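Sidecar passenger, seventeen stitches, back for more

We caught up with the Likden Racing passenger in the paddock at Hamden, between scrutineering and a rain shower. Twenty minutes, one cup of tea, a lot of shouting over generators. She asked us to leave her name off until the entry list is out, so we have.

First thing, the hand. She broke it at Grisberg last July when the outfit clipped a curb and she was thrown out the back. Two operations. "It bends. It doesn't bend all the way. The doctor wanted me to wait until summer and I said which summer." Seventeen stitches too, all in the forearm, and she pulls up a sleeve to show them before anybody has asked.

How does a person end up hanging off the side of a sidecar? Motocross first, then a season and a half of club solos she describes as "slow, expensive, mostly gravel." A driver at her local track lost his passenger the week before a race and asked if she weighed less than him. She did. "Went round ten laps with my eyes half shut. Came in and told him I was never doing it again. Then I asked when the next one was."

The new outfit is a step up. Longer chassis, fresh engine, a proper grab rail where the old one had what she calls a bent bit of pipe. First shakedown was two days at Cassim, cold both mornings. They lost most of day one to a fuel pump. Day two was better and they got a long run in after lunch.

"You have to learn it again. Where your feet go, where your hips go. The old one I could do asleep. This one I'm a half second late into every left and he can feel it, he doesn't say anything but he can feel it."

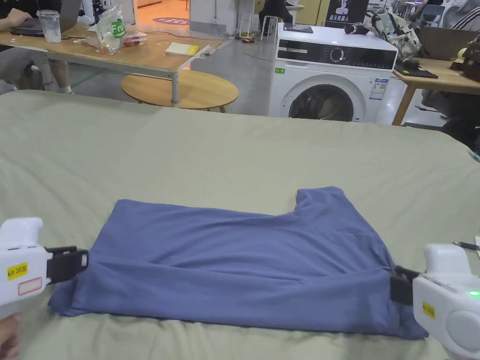

Vol. 17, No. 2

Do they talk on the bike? No radios, she says. They tried it once and all she got was breathing. Everything goes through the chassis. If she is in the wrong place the rear steps out, and if he brakes early she gets a fairing in the ribs. They go over it afterward with a track map and a pen, sometimes for an hour, sometimes for two minutes if they are both sulking.

Money comes up, it always does. Tires are the killer. The team is still $3,000 short of doing the full season, and the last two rounds are in pencil. She works nights in a bakery and does the driving to meetings herself. "I sleep in the van. I sleep really well in the van."

Training then. Swimming, climbing wall, a lot of grip work for the bad hand. No running, she hates it. Over the winter the pair built a dummy platform out of scaffold boards in the garage so she could practice the move from right to left, over and over with a kitchen timer going. Her knees looked terrible by Febuary.

Targets for the year? She pulls a face. Finish every race they start. Top ten at Hamden would be nice, top six at Grisberg would be better, because of the hand. "I want to go through that corner and still be on it at the exit. Don't care what lap time."

Rain on the awning by now, and the driver is making wind-it-up signs from the truck. Wets or intermediates, nobody has decided. Last question, is she nervous about tomorow?

"Only the waiting. Once the flag's gone there's too much to do."

She takes the tea with her. Practice is at 10, race one straight after lunch.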